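3. 機材調達と予算計画

3.1 前提

本節では把持実験セルの機材をどう選び、どう買ったかを書く。アルゴリズムは4節。予算は単年度で、繰越不可。見積りを取り始めたのが12月、納品検収までの余裕はほぼなし。従って「性能が最良」より「期限内に届く」が優先された場面が多い。この点は結果の解釈にも効くので先に断っておく。

対象物は日用品と食品の包装。箱、袋、ボトル類の混載。単品を整列させた条件は扱わない。混載の山から一つずつ取り出し、隣のトレイへ移す作業のみ。可搬質量の要求はボトル類で決まる。袋物は軽いが形が定まらず、指の形状への要求が厳しい。この二つが同じ手先に載る、というのが機材選定の出発点である。

3.2 候補と比較

アームはRoltleyとStitarの二社から見積りを取得。仕様表上の差は小さい。差が出たのは付帯費用で、Stitarは制御盤の設置調整費が別立て、Roltleyは本体価格に込み。保守契約はどちらも年額。二年目以降をどの費目で払うかは、購入前に事務と詰めておくべきだった。今回は後回しにして、結局三週間ほど止まった。

グリッパはLinsの平行二指を採用。吸着式も検討したが、袋物の表面のしわ、ボトルの曲面、剥がれかけのラベルで吸着面が安定しないと判断し見送り。吸着の併用は次年度の要求に回した。指先は交換式、予備を含めて発注。消耗品費で通すか備品に含めるかで揉めたが、単価が低いので消耗品とした。

手先カメラはJindelの小型品。固定カメラのみの構成も試算したが、山の奥が指とアームの影になるため手先側を必須とした。シャッタ方式とケーブル長は見積依頼の段階で指定しておくこと。当方はケーブル長を書き忘れ、延長品を追加で買うことになった。金額は小さいが納期がきつい。
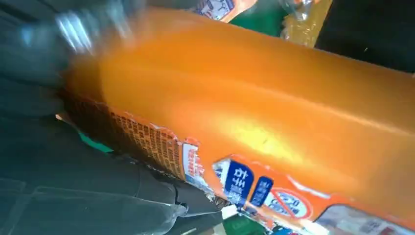 図1　混載からの把持。手先カメラによる。橙色の容器と暗色のグリッパ。

3.3 予算配分

金額は全て千円単位、税込。総額の上限は1005。内訳は、アームの当年度リース料が500、グリッパと指先の予備で242、カメラと照明が200。残りが63で、これを架台、トレイ、対象物の購入に充てた。アームの買取は初めから上限を超えるので候補から外している。リース料に保守は含まれない。初年度分の保守は研究室の共通経費で負担し、上の内訳には入れていない。

残額63は少ない。架台は既存の作業台を流用、天板の穴あけだけ外注した。対象物は近隣の量販店で購入。食品は期限があるため一度に揃えず、実験の回ごとに買い足す方式とした。領収書の処理が煩雑になるのが難点。月ごとにまとめて申請する形に途中から変えた。最初からそうすべきだった。

3.4 見落としやすい費目

次に同種のセルを組む人のため、漏れやすかった項目を記す。

対象物の更新費。包装は把持を繰り返すと傷む。角が潰れ、ラベルが浮き、袋は裂ける。傷んだ包装は外観が変わるので、認識側の評価に混ざると比較が崩れる。同一品の買い直しを前提に積んでおく。メーカ側の意匠変更で同じ見た目の品が手に入らなくなることもあるので、評価用に限っては初回に複数買っておくのが安全である。

照明。透光性のある容器では反射の明るい帯が面の中央に出やすく、環境光だけでは時間帯で画像が変わる。拡散板付きの照明を後から追加した。当初見積りには入っておらず、カメラの費目の中でやりくりしたもの。遮光カーテンは借用。

記録媒体。手先カメラの画像を全フレーム残すと容量がすぐ足りなくなる。間引きの方針を先に決めてから台数を見積もるべき。我々は逆の順でやってしまい、後から保存の規則をを変更した。変更前後のデータは4節で分けて扱う。

人件費。立ち上げ作業はBogdan Raduが主に担当した。配線と原点合わせ、安全柵の確認まで含めると、機材費に比べて無視できない工数になる。土曜の作業も発生した。機材の見積書には現れないので、計画書の段階で別欄を設けることを勧める。

3.5 買い直すとすれば

アームは同じ構成でよい。グリッパは指の厚みを再検討したい。幅広の指は容器の面をしっかり受けるが、物が詰まった山では隣の品との隙間に入りにくい。薄い指を予備として一組、最初の発注に含めておけばよかった。カメラは露光時間を短く設定できることを要求仕様に明記する。移動中の手先画像はぶれやすく、停止してから撮る運用では一回の作業時間が伸びる。照明を強くする案と組になるため、カメラと照明は同じ見積りで同時に取るのが望ましい。

保守契約の範囲も要確認。指先の摩耗が対象外であることは契約後に気付いた。約款の別表に記載があり、見積書の本文には出てこない。次年度の要求では、指先、ケーブル、対象物の三点を一つの消耗品枠にまとめて申請する予定である。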